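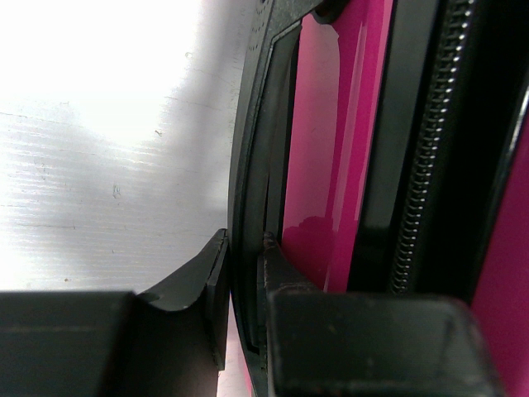
The project compared two ways of ordering soft goods for carry-on packing: folded flat in layers, and rolled. The load was kept the same for each trial, and only the packing order changed. Hard-shell luggage was selected over soft-sided because the walls do not bulge, so any overfill shows up at the closure. On a glossy pink shell with black trim, the zipper coil sits between two strips of black tape and its teeth can be inspected at close range for gaps. Closure was recorded as pass or fail, with no kneeling on the lid.

2.1 Load

Textiles were grouped by thickness before packing. Towels were classed as bulky and thin printed cloths as filler. The Trasthorpe sheet we used for recording allows 4 classes, but only 2 were needed. Total mass of the standard load was 2848 g, of which the bulky class made up 438 g. Items were weighed on the McIver bench scale in the colour lab and folded by the same group member throughout.

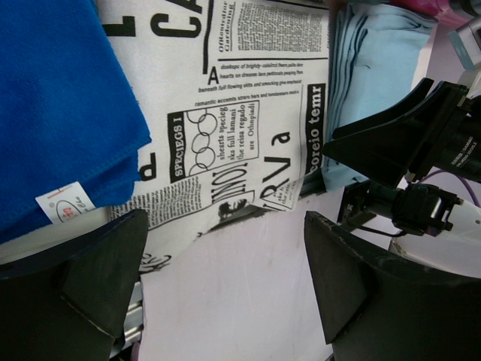
Figure 2. Blue microfibre towel, folded, beside newspaper-print cloth.

2.2 Limitations

Plush fabric recovers its height after folding, so the interval between folding and closing should have been fixed. It was not controlled in the November trials. Care labels were left on all items. The rolled trials will be repeated with a timed interval before the results are entered in the Otomside template.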